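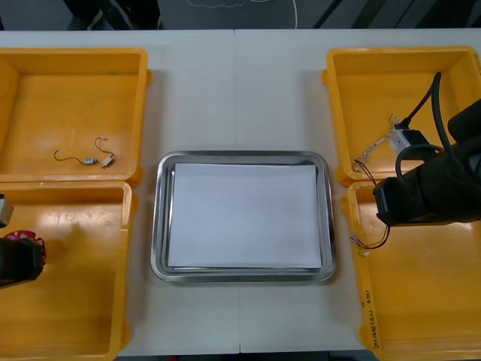
Still Not Ready for the Junk Drawer

2 May 2020

Every January I get a stack of mail telling me this is the year a machine will fold my shirts. It is now spring, and I have folded all of them myself, badly.

The chore that interests me more these days is sorting small parts, which is dull enough that any sane person would hand it over. You have bins. You have little motors, connectors and bundles of wire. Each thing should end up in the right bin, or on the tray, and nothing should end up on the floor. A ten-year-old could do it, if you could find one willing.

Two robot arms can do some of it. Give them a rigid box and they will move it from one side of the table to the other until the power bill comes due. Give them something with a wire on it and the day gets longer. A wire doesn't have a shape so much as a mood. You pick up the part at one end and the other end comes along, or drapes itself over the side of a bin, or brings a friend. Your hands deal with this while you think about lunch. A gripper has two fingers and no lunch.

Marin Hoxha, who ran a repair bench at Skanach before going over to the automation side, puts it in terms of money. "I can teach a new hire to sort harnesses in an afternoon," Hoxha told me. "With the arms, I spend the afternoon on one connector, and the next day somebody sends us a longer cable." The shop's own rule is that a job has to run 300 times without a person stepping in before anyone may call it automatic. Loose motors have made it. Anything in a tangle has not, though I'm told the mood is hopeful.

Surnix, a smaller outfit, quoted a friend of mine $4000 for a used arm that would "help around the house." He asked what it could do with a drawer full of phone chargers. They offered him 10 percent off.

I don't mean to sneer. Slow work at a plain white table is how this gets better, and I would take one machine that can free a plug from a knot over any number that can dance. Until then my own drawer stays shut. Readers who have one that opens all the way are invited to write in, and to bring any spare batteries they find.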